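Bench group, gripper comparison: minutes of the March meeting

Minutes by me again, Lucía Villalobos, as I was the only one with a pen. In the room: me, Ruairí Ní Mhurchú, both of the Kundstead people, and Tavares on the phone until the line dropped in the middle of item 2. We started at 10 because the kettle took ages.

1. Last time's minutes

Agreed, with one change. I'd written that the Momimier jaws were "fine on card" and Ruairí wanted it to say "fine on thick card". I've put that in. He's right, they were hopeless on the thin sleeves and I was being generous!

The action on spare jaw pads is still open (mine, sorry). The action on the cell booking sheet is closed.

2. Where we've got to with the box task

I gave a quick run through. We've been using the same job for both sets of jaws: a flat carton blank goes in the middle of the table, the two arms take it between them and fold the flaps in, and we score how far they get before a person has to step in. The Ritum jaws went on first and the Momimier ones after, same arms, same controller settings, same stack of blanks from the stores (part 3811, the plain brown ones, for anyone reordering).

My feeling so far is that the Ritum jaws hold better once they've got hold, but they're fussy about the angle they come in at. If the card is lying really flat they skate over the top of it and you get a horrible scraping noise. The Momimier jaws are thinner at the tip and get underneath more easily, and then they let go at the wrong moment. So we've swapped one annoyance for another, which I said in the meeting in slightly ruder words.

Ruairí thinks some of this is down to us and how we place the blank. He'd like it squared up to the front rail every time, and I'd like it put down any old how, the way it would be at a packing bench. We went round this for a good while. Tavares had just started to say something useful when the phone went, so we'll have to ask again by email.
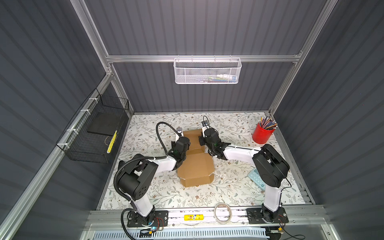

The wrist cameras took up most of the rest of this item. Ruairí has been looking at what each one sees when both hands are working on the same flap, and he reckons that's when we get our worst attempts. With the two grippers facing each other over the cardboard like that, he says each camera ends up with a view full of the other gripper, and the flap it's meant to be watching gets squeezed into a corner of the picture. I hadn't thought of it as a camera problem at all, I'd been blaming the jaws (and swearing at them). He'd like to tilt the camera mounts outwards a little and try again. One of the Kundstead people asked if we could simply bring the hands in one after the other. We could, but then it's a different task and we can't put it next to the earlier scores, so I was against it and I think I won.

Agreed: tilt the mounts first, on both arms, and change nothing else until we've seen what that does.

3. Grip force

This one got a bit heated, in a friendly way. The force setting on the controller is just a number with no units that any of us can find in the manual. We've been running everything at 200. Kundstead ran theirs at 600 on their own cell and said the card came out with dents along the fold, which their customer would send straight back.

I'd rather stay low. Ruairí would like one proper set at the higher setting so that we have it written down, dents and all. I gave in on this because he offered to do the set himself and clear up after.

We also talked about pressing down compared with pinching. Some attempts went better when the closed jaws were used to hold the blank against the table while the other hand did the lifting, and neither maker says much about using their jaws that way. I've asked for it to be scored separately, otherwise it makes the pinch scores look better than they are.
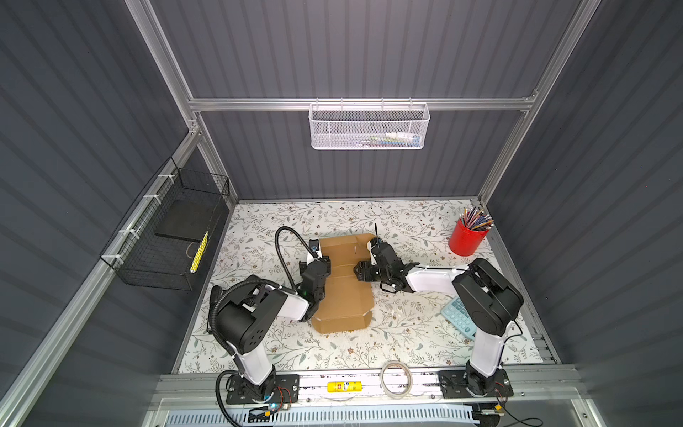
4. Table set-up

Short item. The cloth stays on. Kundstead asked if the leafy pattern upsets the cameras and Ruairí said a plain top would be too easy and he'd sooner find out now. I like it anyway, it reminds me of my aunt's kitchen.

The pencils and the calculator stay out on the table for both sets of jaws, in the same places, so the comparison is fair. If you move anything to get at the arms, please put it back where it was. I spent a whole morning on a set of scores that I then had to bin.

5. Controllers

We didn't get to this properly. Kundstead have a newer controller they could lend us, and Ruairí is keen, and I said not until the jaw comparison is finished or we'll never know what made the difference. Carried over to next time.

6. Actions

Lucía: order jaw pads (really this time), email Tavares about item 2, separate column for pressing down on the score sheet.

Ruairí: tilt the camera mounts, run one set at the higher force setting, keep the dented blanks so we can all have a look.

Kundstead: send us their score sheet and find out what the force number means, if anybody at the maker's end knows.

7. Any other business

Ruairí asked if the cell could be left powered up over lunch, as the arms take so long to come back. I said no. He asked again. Still no, until I've read the safety notes through.

Next meeting will be in the same room. Someone else can bring biscuits.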